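Bins, clamps and the December deadline

I said I would write more often once the robotics club started up again, and then I didn't. We have been busy with the picking task, and by the time I get home I don't want to look at a keyboard.

There are four of us on the arm this term: me, Špela Stojanović, Edin Leka and Jasmina Hoxha. The task for the Stunska student competition sounds easy enough. The arm has to take mixed objects out of one bin and put them in the one next to it, with no help from us. Each run lasts nine minutes. The organisers bring their own objects on the day, so there is no point in tuning everything to the few we like.

Most of my time has gone on the boring side of it. The bins have to stay exactly where the software thinks they are, and for weeks they didn't. A small knock from the gripper was enough to shift one, and then every grasp after that was slightly off. They are clamped now, and I check the clamps before each session.
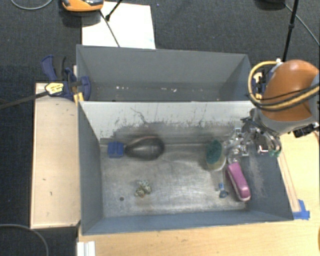 Edin keeps the log. We were at 2436 grasp attempts when I last looked, failures included. He wanted to leave out the ones where the arm stopped before closing, but Jasmina said they should stay in, and I agree with her. Those are the runs we learn from when something goes wrong with the planning.

Small things are still the weak point. If an object lies flat against a wall, the gripper tends to come in too steeply and stop short. Špela has written a second approach for those cases – it comes in from the open side and moves slower. It costs us time on every pick, and I'm not sure yet that we can afford it.

Slavica Vukadinović, who runs the club, wants 60 clean picks from us before she signs the entry form. The form is due in December. I have the room from four o'clock tomorrow and will start with the wall cases.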